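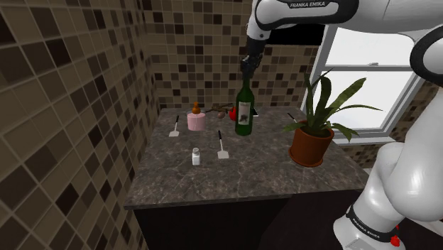
Search this site
Enter your keywords
Go

4. Rebuilding the kitchen in simulation

We did most of the work in a shared workshop called Plirnent, where I rent a bench and Nuwan Kanagaratnam has the bench next to mine (he also owns the only decent graphics card in the building, so he was always going to be a coauthor). The first version of this project had no simulator at all. We wanted to go straight to a real arm on a real counter, and Shoshana Begay talked us out of it by asking who was going to mop up. Fair point!

So we built the kitchen in software first. I modeled the room over a few evenings in April, starting with the counter and the tiled walls and then filling it up with whatever small stuff I could find or make. I wanted a counter that looked lived in. A lot of the scenes I'd seen people use have one block on a gray plane, and a policy that learns on a gray plane gets very confused the first time there's a spatula lying around.

The arm is a Franka Emika model, and Figure 1 shows it with its gripper closed on the wine bottle, which is the grasp we cared about most. Bottles are a pain. They're tall, they're smooth, and if you grab one a little off center it wants to swing. We tried a side grasp on the body early on and gave up on it, mainly because the wrist kept wanting to go through the plant. Coming down from above and closing on the neck area left a lot more room, and the planner stopped complaining.

Figure 1. The simulated kitchen, with the arm gripping the bottle from above. Spatulas and a salt shaker share the counter.

Each trial went like this. The bottle starts upright at a random spot on the back half of the counter, the clutter gets shuffled, and the arm has 20 seconds of simulated time to grasp the bottle, lift it and set it down again. We ran 100 trials for each of 3 controllers. The first was my hand-written one, which I'm still fond of. The second was the same thing with Nuwan's contact model swapped in, and the third was a small learned policy we named Wultero (long story, involves a typo).

My hand-written controller did fine as long as the bottle stood clear of everything else. Put the fruit right up against it and the fingers would clip the fruit on the way down, and then off it went across the stone. Nuwan's contact model fixed a good part of that. Before he changed it, our friction values were high enough that everything behaved as if it had been glued down, so I'd been tuning against nonsense for two weeks. Ouch.

Wultero was the best of the three on cluttered counters and a bit worse than the hand-written controller on clean ones, and we don't have a great explanation for the second part. Shoshana thinks it saw too few clean counters in training. I think she's probably right, but we haven't rerun it yet.

One more thing for anybody copying the setup: check the mass of your bottle. Ours was set to empty for the whole first batch, and we had to throw that batch out and start over.

Last updated: 1 September 2019

Related items
Meléndez gripper pads: a cheap mold you can print
Notes on contact friction, part 2
Hunton bench mount drawings
Plirnent open bench hours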